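Ticket: Heat sheet times off by one hour, Round 2 shows blank
Product: Zutbridge Contest Scoring
Opened by: Kendra Beaulieu, contest director, Drudia Point Surf Series
Assigned to: Said Amrani
Priority: High
Status: Closed
Date opened: July 24, 2022

Kendra Beaulieu wrote:

We are two hours from the first heat and the public heat sheet is wrong. Every heat in Round 1 of the open women's division shows a start one hour later than what I entered. The judges' tablets show the right times. Round 2 doesn't show any times at all, just the surfer names and jersey colors. I have already had parents texting me to ask if the call time moved. It did not. Check-in is still at 6:30.

What I have tried:
- Logged out and back in on the beach laptop
- Republished the heat sheet from the Schedule tab
- Opened the public page on my own phone, on cell data. Same wrong times.

The junior divisions look fine. We set those up back in March for the spring event and copied them over. The open women's division is new, I built it last night.

Said Amrani wrote:

Thanks Kendra. Please don't republish again for now, each publish sends a push alert to everyone following the event. Can you go to Division Settings, then Schedule, and tell me what it says next to "Time zone"? Check one junior division and the open women's. Also send me whatever is in the Round 2 "Start rule" box.

Kendra Beaulieu wrote:

Junior: Pacific.
Open women's: Mountain.
Round 2 start rule: "Follows previous round."

I did not pick Mountain. I was at home when I built it and home is on Pacific too.

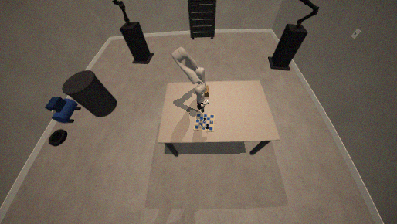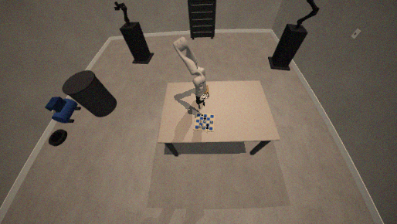 Said Amrani wrote:

OK, that accounts for the hour. A new division takes its zone from the organization profile, and a copied division keeps the zone it had. Your organization profile was moved to the Nururley account when they took over the series entries, and their office is on Mountain. The tablets read the beach clock directly, so they were never affected.

Steps:
1. Division Settings, Schedule, change Time zone to Pacific.
2. When it asks "Shift existing heats?" choose No. If you choose Yes it will move your entered times and the tablets will go wrong as well.
3. Save, but don't publish yet.

Kendra Beaulieu wrote:

Done. Preview shows Heat 1 at 7:30, correct. Round 2 still blank.

Sowmya Krishnan (Zutbridge, scheduling) wrote:

Picking up the Round 2 part. "Follows previous round" needs a heat length and a changeover time for the round before it. Heat length is set to 20 minutes, but changeover is empty on your Round 1. Empty is not read as zero. Please enter a number there, even if it is 0.

Kendra Beaulieu wrote:

Put in 5 minutes. Round 2 filled in. First heat of the round at 10:00, which matches the paper sheet taped up in the judges' tent. Can I publish?

Said Amrani wrote:

Yes, once. The cached copy on the public page can take a few minutes to clear. If anyone still sees the old times, have them pull down to refresh.

Kendra Beaulieu wrote:

Published. Phone shows the right times. Brittany Paquette is on the check-in table and hers is right too. Her copy took a second refresh.

One more thing while I have you. The page footer says the follower limit is 1,000 and we are getting close. Will people stop getting alerts if we go over?

Said Amrani wrote:

New followers over the limit can still see the page but don't get alerts. I have raised yours to 2,000 through the end of the event. No charge.

Internal note, Sowmya Krishnan:
Two follow-ups. Empty changeover should give a warning on save. Also, the organization zone should not be applied to an event that already has divisions in another zone. Sylvie Perron has both on the list for the next release. The Dhillon longboard event is under the same organization profile, so I checked it. Its divisions were all copied and read Pacific.

Kendra Beaulieu wrote:

Round 1 is done and Round 2 is running to the sheet. You can close this.

Closed by Said Amrani. Cause: organization time zone applied to new division, changeover field empty.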